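Home and Workshop Advice Sheets
Bozkurt Tenants' Association – Household Skills Series

Storing Tools, Hardware and Small Parts in Shared and Home Workshops

Revised January 14, 2021

This sheet replaces the earlier one on garage storage. It applies to members who keep a bench at home and to those who use the shared workshop at Vuvier Court. Members of the Dredon building should note that their basement is damp for much of the year and should read the section on rust before the others.

Before buying any storage

Empty the existing drawers, boxes and coffee cans onto a clean sheet and sort the contents before purchasing anything. Members frequently buy a cabinet first and then find that its drawers are too shallow for the items they own. Sort first by what a thing is used for, then by size. Picture hooks, wall plugs and the small screws that go with them should be kept together, even though a hardware store would place them on separate shelves.

Set aside anything that cannot be identified. Place it in one box, write the month on the lid, and look at it again in six months. If no item has been needed in that time, take the metal pieces to the scrap collection and discard the rest.

Damaged fasteners should not be returned to storage. A screw with a worn head will cause difficulty the next time it is driven, and usually more difficulty when it has to come out.

Choosing containers

Clear plastic jars suit screws, nails, washers and picture hardware. Glass jars are acceptable on a low shelf with a raised front edge but are not permitted in the shared workshop. Baby food jars with their lids screwed to the underside of a shelf remain a popular arrangement in home garages. Use two screws per lid, as a lid held by one screw will turn with the jar.

Shallow drawers are best for hand tools. A drawer deeper than four inches tends to fill in layers, and the lower layer is forgotten. If only deep drawers are available, fit a sliding tray across the top half and keep the less frequently used tools beneath it.

Large open bins are suitable for bulky goods: extension cords, drop cloths, offcuts of lumber, lengths of pipe and garden hose fittings. They are poorly suited to small parts. A bin should be light enough, when full, for one person to lift without strain. Metal bins last longer than plastic ones but are heavy before anything is placed in them, and they will mark a finished surface if dragged.

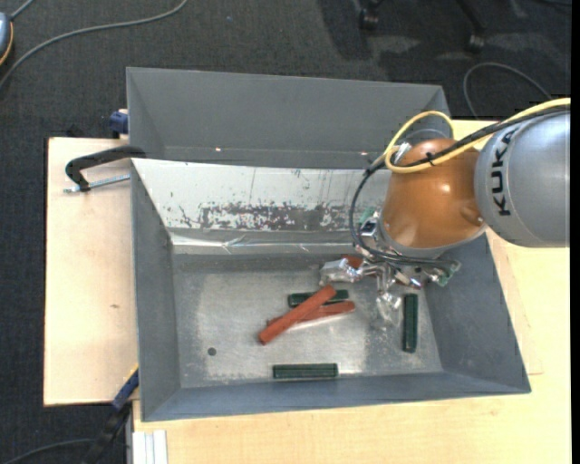

Where a bin must be kept on a bench, lay a piece of cardboard or an old towel beneath it. Softwood tops dent easily, and a dent across the working area will show up in every glue joint clamped over it. A bin should also be kept back from the front of the bench, where it is likely to be caught by a sleeve or an elbow.

Sharp items should never be placed loose in an open bin. Saw blades, chisels, utility knives and scrapers require a guard, a roll or a slotted rack. A length of old garden hose, slit along one side, makes a satisfactory guard for a handsaw. Chisels may be kept in a canvas roll or in a strip of wood drilled to fit them – the drilled strip keeps the edges from touching one another.

Labels

Label the front of a container, not the lid. Lids are exchanged between jars, and a label on top cannot be read once the jar is on a high shelf. Masking tape and a permanent marker are sufficient for most purposes. In damp rooms, cover the label with clear packing tape and press the edges down firmly.

Write the size as well as the name. "Wood screws" is of little help when there are six jars of them. Where a size is not known, tape one sample to the outside of the jar.

Members who share a workshop should agree on the words used. One person's "brackets" may be another person's "braces," and items are returned to the wrong shelf as a result. A typed list is posted inside the cabinet door at Vuvier Court and should be followed there.

Preventing rust

Most tool rust in our buildings is caused by changes in temperature. Warm, moist air enters an unheated room, meets cold metal and leaves a film of water. Tools kept in a closed drawer suffer less than tools hung on an open wall.

Wipe steel tools with a dry cloth after each use. Apply a thin coat of paste wax or light machine oil to bare metal at the start of winter and again in March. The coat should be thin enough that it does not come off on the hand. Do not use cooking oil, which becomes sticky and eventually must be scraped away.

Packets of drying crystals may be placed in toolboxes. Those saved from shoe boxes are usually exhausted by the time they are put to use. A small tub of moisture absorber from the hardware store is more dependable, provided it is stood upright and emptied when full. Keep these tubs out of the reach of children and pets.

To remove light rust, rub the metal with fine steel wool and a little oil, wipe it clean, and wax it. For heavier rust, soak the part in plain white vinegar overnight, scrub it with a stiff brush, rinse it in water with a spoonful of baking soda, and dry it at once. Do not soak tools with wooden handles, and do not soak any item that is plated or painted. Final smoothing may be done with 600-grit wet and dry paper.

Hanging tools on the wall

Pegboard must be mounted on spacers so that the hooks can pass through the back. Strips of wood along all four sides, with one across the middle, will hold a standard panel firmly. Fasten the strips into the studs. Wall plugs in plasterboard are not sufficient for a loaded board.

Hang heavy tools low and light tools high. Arrange the board on the floor before hanging anything, and leave space between tools so that one can be taken down without moving another. Some members draw an outline around each tool. This works well in a shared room, where a gap on the board shows at once what has not been returned. At home it can be a nuisance, since every new purchase requires the outlines to be redrawn.

Magnetic strips hold screwdrivers, drill bits and small wrenches. They should not be fitted above a bench where filing or grinding is done, as they collect metal dust, which is then difficult to remove. If this has already happened, press adhesive tape along the strip and peel it off. Several passes will be needed.

Cords and chargers

Coil extension cords in loose loops and secure them with a hook-and-loop strap. Winding a cord tightly around the hand and elbow puts a twist in it that becomes permanent in time. Inspect the full length before storing it. Any cord with a cracked jacket, a loose plug or a taped repair should be taken out of service.

Battery chargers should stand on a hard surface, away from sawdust, rags and solvents, and should be unplugged when the room is empty. Batteries last longer when stored indoors over the winter. A freezing garage shortens their life and so does a hot one.

Paints, glues and finishes

Keep water-based paints and white glue where they will not freeze. A can that has frozen once may sometimes be stirred back to use, but glue that has turned stringy should be thrown away. Write the room and the date of opening on every paint can. Members repainting in the Zernurura range stocked by our usual supplier should also copy down the color code, as the printed codes on those labels fade.

Rags used with linseed oil or oil-based stain can catch fire without a flame. Spread them flat outdoors to dry, on concrete or over a metal rail, and only then place them in the trash. They must never be left in a heap or pushed into a bin with other items. This rule applies in the shared workshop without exception.

Yearly sorting

Choose one day each year for a full review. Empty one drawer at a time, vacuum it, wipe it out, and return only what belongs there. Check the guards on sharp tools, replace labels that cannot be read, and tighten the screws in shelf brackets. Shelves that have begun to sag can often be turned over and used for several more years.

Duplicate tools in good condition may be left on the lending shelf at Vuvier Court with a note giving the apartment number. Paint, solvents and gas canisters are not accepted on the shelf and should go to the county drop-off site.

Related sheets in this series: Sharpening Kitchen Knives; Care of Wooden Cutting Boards; Winter Preparation for Balconies and Outside Taps.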